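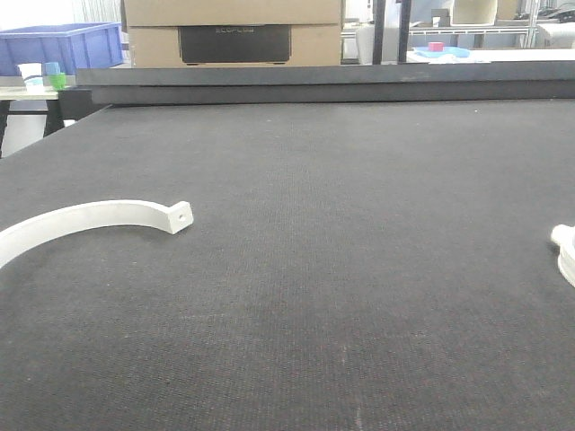 Changes to the Parcel Weighing Rules at Bidthorpe

The revised rules for weighing and measuring outbound parcels at the Bidthorpe depot take effect on February 27, 2026. They replace the version in use since the Kirnik contract was signed, and they apply to all accounts, including those still billed on the old zone table. Customers who ship only letters and flat packets are not affected.

The main change concerns billable weight. Under the old rules, a parcel was charged by its scale weight unless any side was longer than the limit printed on the rate card, in which case a flat surcharge was added. The surcharge is withdrawn. Billable weight is now the greater of scale weight and dimensional weight, and dimensional weight is length times width times height in inches, divided by 200. The result is rounded up to the next whole pound. Scale weight is rounded up in the same way before the two are compared.

Small, dense parcels will cost the same as before. Light parcels in large boxes will usually cost more, and long, narrow parcels that used to attract the surcharge will often cost less. A box measuring 20 by 10 by 9 inches has a dimensional weight of 9 pounds. If it holds 3 pounds of goods, it is billed at 9. The same goods in a box of 10 by 10 by 6 inches are billed at 3.

How parcels are measured

Measurements are taken at the longest point of each side, including any bulge, handle or flap. Each side is rounded to the nearest inch before the three are multiplied. Rounding each side up, as the Cliratska software did by default until November, is no longer accepted on a manifest, and labels printed with the old setting will be corrected at intake. The setting is found under carrier options in the account profile. It has to be changed separately for each sender address.

Tubes are measured as if they were boxes: the diameter counts as both width and height. Soft bags are laid flat, smoothed once by hand, and measured at their thickest point. Parcels strapped together count as a single parcel if the straps cannot be removed without cutting, and are otherwise weighed and billed individually.

Where the manifest and the intake measurement differ by less than a pound, the manifest stands. Larger differences are billed at the intake figure, and the account holder receives a notice listing both sets of measurements. Objections can be filed within nine working days of the notice. The parcel itself will have left the depot by then, so an objection should include the outside dimensions of the box as given by its supplier.

Effect on existing accounts

Heiðrún Mikkelsen in accounts reran 128 recent manifests under the new formula. The total billed came out nearly level with the old rules, but the spread between customers was wide. The largest increases fell on senders who use one box size for everything they ship. The largest decreases fell on senders of rods, blinds and rolled paper. Individual results are available on request and will not be sent out automatically.

Accounts with a prepaid balance keep it at face value. Quotes issued under the old rules remain valid until the expiry date printed on them, provided the shipment matches the quote in both weight and size. Standing pickup orders do not need to be renewed.

International parcels

Parcels handed over to Zamani for onward carriage follow Zamani's own divisor, and this has not changed. The depot applies the domestic formula to the first leg and the Zamani formula to the second, and the two charges appear on separate lines of the invoice. Customs forms should still show scale weight only. Entering the billable weight on a customs form leads to a mismatch at the border and can hold the parcel for several days.

The rate card itself, with prices per pound by zone, is unchanged. Printed copies are at the intake counter, next to the label stock. Questions about a specific invoice should quote the manifest number and go to accounts directly, as the counter staff cannot open billing records.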